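Packing tape and small baskets: how I keep the work table in order

In our flat the packing is done on the same table where we eat, so I had to learn some order. I sell old books and small kitchen things, and every week there are parcels to make. These are the habits which stayed with me.

Cover the table first. I put a big sheet of brown paper over it before I start. Glue and pen marks stay on the paper, and the white table top stays white. One sheet serves me for many evenings.

Use two baskets, one at each side. In the left one I put what is still to be packed, in the right one what is ready. They should be of different colour, so you don't mix them when you are tired. Empty both before you begin.

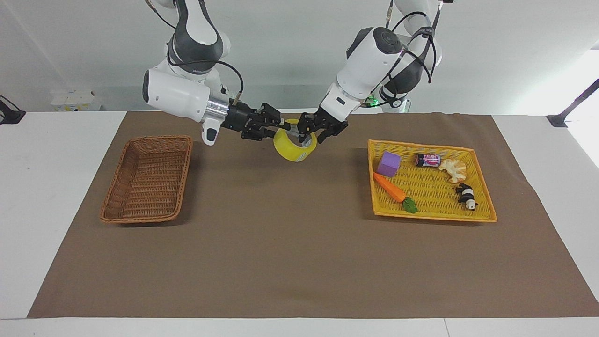

Yellow packing tape between the wicker basket and the plastic one.

For the tape, fold the end under by one centimetre each time you stop. Then you will not scratch with the nail to find it. If the end is already lost, turn the roll slowly under a lamp and feel with the thumb. My neighbour Huiling Gu puts a flat button under the end, and this also works well.

Keep the roll away from the radiator and from dust, as the sides become sticky and collect hair. Mine stands in the cupboard on its side, in a clean freezer bag.

Weigh the box before closing it. Last June I closed one of 520 grams, forgot the invoice, and had to cut everything open again.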